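**Open day at Erley – the fruit sorting demonstration. Did anybody else go?**

---

**baysal_bench** wrote:

Good evening all. I was at the open day at Erley on 14 November 2020 and I promised in the other thread to write down my impressions. Please excuse my English, I write slowly and I check the words.

The visitors went in small groups of two. The demonstration was the fruit task: the robot must take a fruit from the table and put it in a basket. I have two pictures for those who could not come.

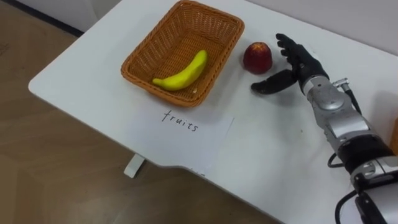
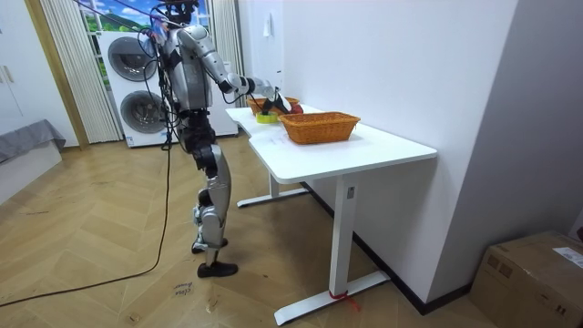 *First one: banana in the basket, apple still on the table. Second one: the whole robot at the desk.*

My impressions, in no special order:

- The hand is better than I expected from the videos. The thumb goes out low and wide before the fingers close, and this gives the fruit a place to go.
- The cables are too many and too long. There is one which goes from the back down to the floor and makes a big loop. I would be afraid to walk there.
- They speak of a "home setting" and I think this is fair. It was a normal room with a parquet floor and a washing machine, and the desk was against the wall.
- I asked how many attempts they have recorded and the answer was 1433. I did not ask how many of them were good. I regret this now.

I am interested to hear from others, also from those who saw it in Vevville in January, if something has changed.

---

**tinfoil_gantry** wrote:

Thanks for the write-up. I was at Vevville and my memory is that the arm waited a long time above each object before it did anything. Was that still so?

I'm less keen on the choice of fruit, I must say. An apple is the kindest thing you can offer a hand like that. Give it a bunch of grapes.

---

**baysal_bench** wrote:

It still waits, but I think less. I had no watch in my hand, so please take this as a feeling and not as a measurement.

About the grapes I do not agree completely. An apple is round and it rolls away when you touch it badly. The banana in the first picture looks rather smooth and a little glossy to me, so perhaps it is a model, and with a model fruit you also have less friction than with a real one. Easy for us is not always easy for a hand.

---

**Grustcombe_Rob** wrote:

Went in a later group. Enjoyed it, the people were very patient with my daughter's questions.

One thing I'd like to argue about is the label. There's a paper in front of the basket with "fruits" written on it by hand. Is the robot reading that, or is it there for us? I asked and got two different answers from two people.

---

**tinfoil_gantry** wrote:

For us, surely. Any sensible person would print it if a machine had to read it.

---

**Grustcombe_Rob** wrote:

I'd say the opposite. If it can only read printed labels it's no use in my kitchen, where everything is in biro.

---

**baysal_bench** wrote:

I can add a little here. In my group the explanation was that the instruction is given in words before the start, and the paper is placed so that later they can change the baskets and the papers and see if it follows. So for the moment I would say it is a plan and not a function. But I understood it through a mask and in my third language, so somebody may correct me.

---

**mezzanine16** wrote:

I didn't go, so feel free to ignore me, but I look at the second picture and I see a complete humanoid with legs and feet, used for moving a small red object a short distance on a desk. One arm on a stand would do this for a small part of the money. I work with packing lines and we'd never get this approved.

---

**Grustcombe_Rob** wrote:

On a packing line, no. But they aren't selling it to you.

---

**mezzanine16** wrote:

Then who are they selling it to? A serious question. At home I can put away my own apples.

---

**baysal_bench** wrote:

My mother is 82 and she cannot bend any more to the low cupboard. For her the legs are the interesting part, and the fruit is only the exercise. I agree with you that on this day the legs had not much to do. In my group the robot stayed at the desk for the whole demonstration, and when I asked about walking they said "another time".

I also agree about the price, which they did not want to tell – never a good sign.

---

**tinfoil_gantry** wrote:

On that we can all agree. Did they say if the hand is their own design or bought in? The black finish looks like a finished product and the rest of the arm looks like modules stacked together.

---

**baysal_bench** wrote:

They said that the hand is bought and the software is theirs. I did not write down the name of the maker, I am sorry. There is a connector close to the wrist with a thin cable which runs outside along the arm, you can see it in the first picture, and I believe this is for the hand. It is the part I would protect first, with a sleeve or at least some clips.

---

**Grustcombe_Rob** wrote:

I've still got the leaflet, I'll look tonight for the name of the hand. There's a list for the next visit too, 16 places, and you have to write to them by email. The form on the website didn't work for me.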